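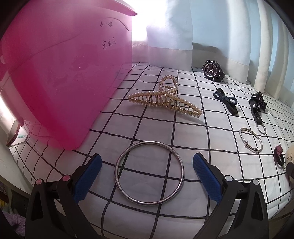

집게 손 '누르미(Nurmi)'를 쓰기 전에 훑어보는 점검표를 드디어 새로 정리했습니다. 예전 것은 제 공책 여백에 연필로 적어 둔 것이라, 스툴라렉 공방에서 같이 만드는 분들이 볼 때마다 이게 무슨 글씨냐고 물으시더라고요. 미안한 마음에 이번에는 제가 평소에 하는 혼잣말까지 다 옮겨 적었으니 조금 길어도 너그럽게 읽어 주세요. 연습 물건은 비싸지 않고 모양이 제각각인 것이 좋고, 저는 그중에서도 두 손가락 사이에 놓인 은색 고리처럼 바닥에 납작하게 붙는 물건을 늘 맨 먼저 잡아 봅니다. 검은 격자무늬 시트는 선이 겹치는 자리에 물건을 맞춰 두기 편해서, 다음번에 같은 자리로 되돌려 놓을 때 참 고맙습니다. 진주 장식 집게핀은 그다음 순서예요.

글: Inès Maillard | 2018년 6월
공유 44 | 댓글 8

1. 손가락 패드
[확인] 파란 패드의 마름모꼴 요철 사이에 실밥이나 머리카락이 끼어 있지 않은가.
[확인] 패드 모서리를 손톱으로 살짝 밀었을 때 들뜨는 곳이 없는가.
메모: 침구 위에서 연습하면 보풀이 정말 잘 낍니다. 저는 마른 칫솔로 결을 따라 비스듬히 쓸어내는데, 젖은 걸레로 닦았다가 접착면까지 물이 들어가서 패드를 통째로 다시 붙인 적이 있어요. 그날 저녁밥이 아주 늦었습니다.

2. 회전축과 축 마개
[확인] 마개가 모두 제자리에 있고 손가락 끝으로 돌렸을 때 헛돌지 않는가.
[확인] 손가락을 천천히 벌렸다 오므릴 때 중간에 턱 걸리는 느낌이 없는가.
[주의] 축 근처에 기름을 치지 말 것. 패드로 번집니다.
메모: 마개 색이 서로 다른 것은 합격 불합격과 상관없습니다. 색을 맞추고 싶은 마음은 저도 이해하지만, 멀쩡히 조여진 것을 풀지는 마세요. 저는 여닫기 500번마다 한 번씩 축을 풀어 속을 들여다보고, 그 사이에는 건드리지 않습니다. 공책 뒷장에 바를 정 자로 적고 있으니 여닫으신 분은 꼭 이어서 적어 주세요.

3. 손가락 벌어짐
[확인] 방아쇠를 놓았을 때 양쪽 손가락이 같은 만큼 벌어지는가.
[확인] 끝까지 오므렸을 때 패드 끝이 어긋나지 않는가.
[재점검] 최대로 벌렸을 때 패드 끝 사이가 41mm에 못 미치면 당김줄부터 볼 것.
메모: 한쪽이 유난히 게으르게 벌어지는 날이 있습니다. 대개는 줄이 홈에서 살짝 벗어난 것이고, 손잡이 덮개를 열면 금방 보입니다. 힘으로 벌려서 맞추려 하시면 안 돼요. 제가 해 봤는데 프레임 옆면에 하얗게 금이 갔고, Hondberg에서 판을 새로 사 와야 했습니다.

4. 손잡이와 배선
[확인] 손잡이 나사가 손바닥 쪽으로 튀어나오지 않았는가.
[확인] 카메라 선이 손가락 움직이는 길에서 비켜나 있는가.
[확인] 손목을 좌우로 끝까지 돌려도 선이 팽팽해지지 않는가.
메모: 선을 묶을 때 케이블 타이를 바짝 조이고 싶으시겠지만 볼펜심 하나 들어갈 틈은 남겨 주세요. 잘라 낸 타이 끝은 꽤 날카롭습니다. 저는 끝을 사포로 두어 번 문지르고 만져 본 다음에야 손잡이를 쥡니다.

5. 사람 쪽 점검
[확인] 긴 머리는 묶고 늘어지는 소매는 걷었는가.
[확인] 손에 낀 반지와 팔찌를 뺐는가.
[확인] 다른 손이 손가락 사이에 들어가 있지 않은가.
메모: 세 번째 항목은 우스워 보여도 제일 자주 어깁니다. 물건이 조금 비뚤어지면 저도 모르게 왼손이 먼저 나가거든요. 물건을 고쳐 놓을 때는 집게를 완전히 내려놓고, 방아쇠에서 손을 떼고, 그러고 나서 고쳐 놓아 주세요. 물리면 크게 다치지는 않아도 눈물이 찔끔 납니다.

6. 연습 자리와 물건
[확인] 시트가 팽팽하게 펴져 있는가. 주름이 있으면 얇은 물건 밑으로 천이 같이 집힙니다.
[확인] 물건 사이에 손가락 너비보다 넉넉한 간격이 있는가.
[확인] 유리나 얇은 플라스틱이 깨질 만한 높이에서 떨어질 자리는 아닌가.
[주의] 손목시계는 알이 있는 면을 패드로 누르지 말고 줄 쪽을 집을 것.
[주의] 장식이 붙은 머리핀은 장식을 피해 집을 것.
메모: 침대 위는 떨어뜨려도 푹신해서 처음 해 보시는 분께 권합니다. 다만 푹신한 만큼 누르는 힘을 손목이 잘 못 느껴요. 공방 작업대로 옮기시면 첫 몇 번은 평소보다 천천히 내려가 주세요. 열쇠고리처럼 쇠고리가 달린 것은 집어 올린 뒤에 흔들지 마시고요.

7. 마친 뒤
[확인] 손가락을 벌린 채로 보관했는가.
[확인] 패드에 눌린 자국이 남아 있으면 공책에 적었는가.
[확인] 카메라 전원을 껐는가.
메모: 오므린 채로 두면 다음 날 패드 끝이 서로 눌려 있습니다. 저는 상자에 눕혀 넣을 때 접은 수건을 밑에 깔아요. 9월에 손잡이를 새로 뽑을 예정이라 4번 항목은 그때 다시 손보겠습니다.

댓글

Sultelo: 패드 청소에 칫솔을 쓰신다니 반갑네요. 저는 테이프로 찍어 냈는데 끈적임이 남아서 고생했습니다. 칫솔은 부드러운 모가 좋을까요?

Inès Maillard: 네, 부드러운 쪽이요! 뻣뻣한 모로 해 보니 요철 끝이 조금씩 닳는 것 같았어요. 어린이용 칫솔이 머리가 작아서 구석까지 잘 들어갑니다. 끈적임이 남은 패드는 아깝더라도 새것으로 바꾸시는 편이 마음 편하실 거예요.

Sultelo: 고맙습니다. 3번 간격은 방아쇠를 놓은 상태에서 재는 거 맞지요?

Inès Maillard: 맞습니다. 제가 그 말을 빼먹었네요. 자를 패드 사이에 밀어 넣지 마시고 끝에 살짝 대고만 읽어 주세요.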